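Upholstery bench notes, September
Print | E-mail this page

Glue and webbing trials for the Kernholm stools

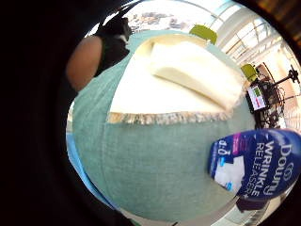 M. Ferreira

Picked up the webbing question again at 7 this morning. The old jute on the first Kernholm stool had gone slack along the front rail, and two of the tacks came away with splinters attached. Rail is beech, soft at the corners where somebody re-tacked it more than once. Filled the holes with glue and slivers, clamped, left it alone.

Cut 3 strips from the new roll and stretched them front to back. The Andivell stretcher grips better than the pin type but marks the edge of the strip. Try a scrap of leather in the jaws next time.

Load test on the second frame: sandbags, 200 lb, left on through lunch. Sag was slight and most of it came back when the bags were off. Did not measure it properly. Need a fixed point to measure from; a batten across the rails would do.

Glue: the hide glue was too thin. Made a fresh pot, less water. The bottled stuff from Stilton is easier in the cold but it creeps on the corner blocks, so keep it for the dust cover only.

Staples are down to the last box of 2,000. Reorder before the dining chairs come in.

Covers: plain weaves pull straight more easily than the stripe. Mark the center of all four rails before putting any cover on. I skipped that on the first stool and had to lift one side and start over.

Still to do: second coat on the legs, corner blocks on frame two, find the short magnetic hammer.

Contact the workshop | Copyright Ferreira Upholstery | Back to top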